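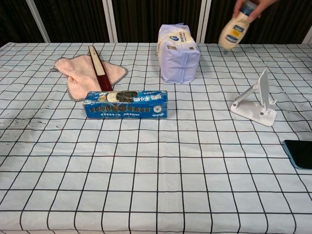

*Kitchen table, mid-sort. Bottle still in hand, pink towel not yet folded.*

Hi all,

I'm answering the question from the Kudstead end of the list, quoted here for anyone who deletes as they go:

> Hello everyone. Long-time reader, second-time poster. We have one table in our place and everything ends up on it. Groceries, towels, mail, phone chargers, whatever was in the car. By dinner there's no room for plates. I've read the drawer thread and the thread on baskets by the door, but both seem to start from "first, empty the surface," and that's the part I can't do! I pick something up, I don't know where it goes, I put it back down two inches to the left.
>
> Does anybody have a way of clearing a table that works when the things on it have nothing to do with each other? And do you put a cloth on it or leave it bare? My sister-in-law swears a cloth makes it worse.
>
> Thanks in advance. I have 45 minutes most evenings before people want food, and I'd love to spend less than that on it.

Oh, I have so much to say about this. I love a mixed table. A drawer full of forks is easy, you know what it is and what it wants. A table with a towel, a package of cookies and a phone stand on it is a proper puzzle, and I get a real kick out of it every time.

First, the cloth. I'm on the opposite side from your sister-in-law (sorry to her!). I use a white one with a grid of thin black lines, and the grid is the reason I bought it. I had a busy flowered cloth before and things just vanished on it. On white squares every single item stands out, even the pale ones, and when I'm sorting I use the lines to keep my groups apart. It also makes me weirdly happy to line up a box with a row of squares. You'll see from the picture that I don't always bother.

Now the clearing. What finally worked for me was to stop asking where a thing goes and ask which room it leaves for. Room first, shelf later. If I have to think about the exact shelf I stall, same as you, two inches to the left. But I nearly always know the room.

So, with what was on my table:

**The towel.** Cloth things go first, always. They spread out and other things end up lying on top of them. Mine had a long dark red box with a cream top resting right across it, so the box had to come off before I could do anything. Shake, fold in thirds, fold in half, and onto the chair nearest the bathroom. I don't walk it over yet! Walking things over one at a time is how I used to lose the whole evening. I'd go to the bathroom with a towel and come back half an hour later having cleaned the mirror.

**The long box.** Long things are the worst for taking up room, especially when they're lying at an angle. If it isn't going away right this minute, at least turn it so it runs along an edge of the table. You get a surprising amount of space back from that one turn. Mine lives on the bookcase, on its side, in front of the tall books.

**The cookies.** The blue box in the shiny plastic is a kitchen thing, obviously, but I have a rule about sealed food that I'd recommend to anyone. Sealed packages go to the back of the cupboard and opened ones to the front. Before that rule we once had several boxes of the same crackers open at once, all of them soft. Leave the wrap on until you want to eat them. And if the package has round cookies pictured along it like mine does, put that side facing out, so people can find it without moving everything else.

**The paper goods.** I stand these up. A tall bundle takes up so little table when it's upright, and it can wait at the back while you deal with the rest. Mine was the pale lavender package, and it goes in the hall closet with the other paper things. I used to split these up around the house as soon as they came home, a few in every room, and then I could never tell if we were low. One closet, one stack, much better.

**The squeeze bottle.** Condiments I store cap down, the same way up as I'm holding the one in the picture. I came to this late and I'm evangelical about it now. You open the cap and it's right there, no shaking, no rude noises at the dinner table! If your bottle won't balance on its cap, a plain drinking glass in the refrigerator door will hold it. I wipe around the cap before it goes in, which takes a second and saves scrubbing the shelf.

**The phone stand.** This one stays. I know the goal is a clear table, but I've decided one thing is allowed to live there, and for me it's the folding stand. It's white, it's small, and I read recipes off it. When we need the full table it folds and goes on the windowsill. Having one official resident makes it much easier to be firm about everything else. You might choose a fruit bowl or a lamp. Just pick it on purpose.

After that I do one loop. Chair by the bathroom, hall closet, bookcase, kitchen, back to the table. One lap with my arms full, or two if it was a grocery day. I don't open mail on the lap, I don't start laundry on the lap, and if I spot something out of place in another room I wave at it and keep going.

A few odds and ends while I'm at it.

Somebody in the drawer thread asked about table size. Ours is a Caletti, 48 inches on the long side, secondhand, and I wouldn't want it bigger. We had a much larger one before and it simply held more stuff. If you're shopping for a cloth, measure the table first and then decide how much drop you like. I like a short one because long ones catch on knees.

For washing, I do the cloth separately from towels. Pink towels especially, I don't trust them near anything white until they've been through the wash a good many times. Warm water, and hang it while it's still damp so the lines come out straight-ish. I own an iron. I couldn't tell you where it is.

I tried the Dramani trays that people were raving about in November, the shallow stacking ones. They're nice trays! For me they turned into three small messy tables on top of the big one, so they've gone to the closet and hold light bulbs. If you've made them work on a dining table, please write in, I'd like to know how.

And I haven't tried the Ato hooks for the backs of chairs yet, but I'm tempted, just for the towel stage.

On time, I get the table done in well under your 45 minutes, and most of that is folding and the lap. The first few evenings were slower while I argued with myself over which room things belonged in. Batteries were the big fight. (Kitchen. Final answer.)

Do try it for a week and tell us what's on your table when you start. I really do want the list, I love reading what other people's tables collect! And if your sister-in-law wants to make the case for bare wood I'd be glad to hear it.

Happy clearing,
the gridded tablecloth person in Kudstead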